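Subject: Re: [skiva-collect] how many demos before the first training run?
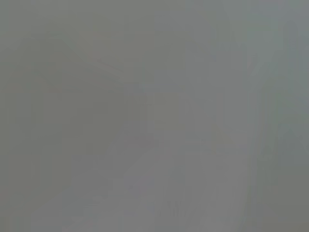
Hi Olga, hi all,

Sorry for the slow answer, I've been at the bench most of April and my inbox shows it! Short version: I'd do a first run much earlier than you're planning.

On Tue, Olga Huenchumán wrote:
> We have 105 episodes of the drawer task so far and the plan
> says 866. Do people really wait for the full set before they
> train anything? Also, do you keep the ones where the operator
> fumbles and then recovers, or throw them out?

We stopped at 200 for Dagdag and trained on that over a weekend. The policy was pretty bad, but bad in a useful way (it loved the left side of the table and hated the right, and when I went back through the episodes, so did I). If I'd pushed on to the full number I would have baked my own habits in four times over. So train now, look at where it goes wrong, and then go collect those spots on purpose.

On the fumbles: keep them, as long as the operator gets there in the end. I tag mine "recovered" so I can leave them out of a run if I want to compare. The ones I drop are where somebody gave up halfway and parked the arm, and even those go in a side folder, never in the trash.

One more thing you didn't ask about. Please go through the wrist stream by itself before you train, with the overhead view closed! It's dull work, I do it with coffee, but I found 21 episodes in our Brerkimell batch where the wrist view gave me next to nothing to go on while the overhead looked perfectly fine. Our checker only tests that the file exists and the timestamps line up, so they all passed. I'd love a simple contrast check in Premow that flags these for a person to look at. Has anyone written one already? If not I'll have a go.

Olga, what rate are you recording at, and do you shuffle the start positions or let the operator pick? That would change my advice a bit.

Cheers,
Rommel

--
Rommel Umali
skiva-collect list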